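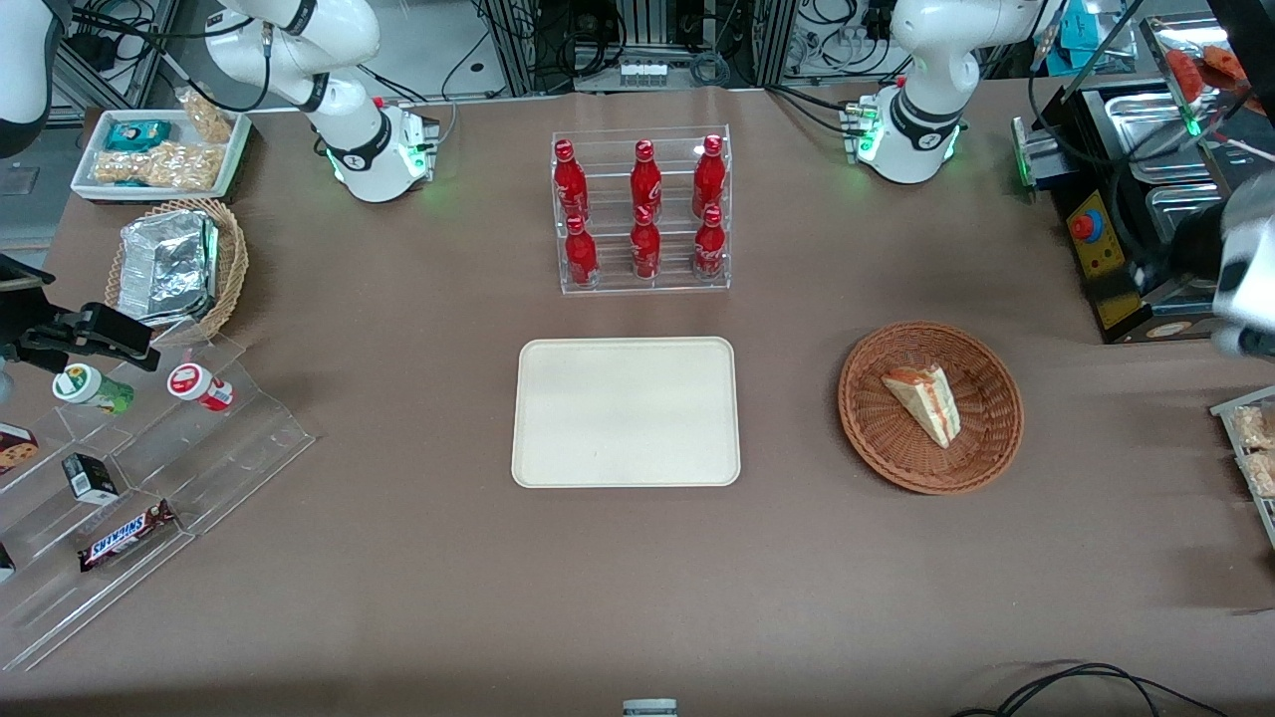
Bottles on the two-tier rack, with trays and baskets for the rest.

Snack table news, April 2025

The snack table at Flurnmont has a new layout. Drinks stay on the clear rack at the back – cola for now – and wrapped bars go on the long white tray. Sandwiches are put out from 11 and cleared by the end of lunch. Please leave the baskets on the table when you take something from them.

Smaller items such as chocolate bars and little bottles now have a stepped organiser of their own. Treltton restocks it, and up to 30 items can go out at a time.

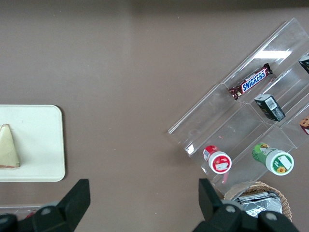 Can I ask for a snack that isn't on the table?
Write it on the sheet by the Hennessy room door before the next order goes in. Orders for November events need six weeks' notice.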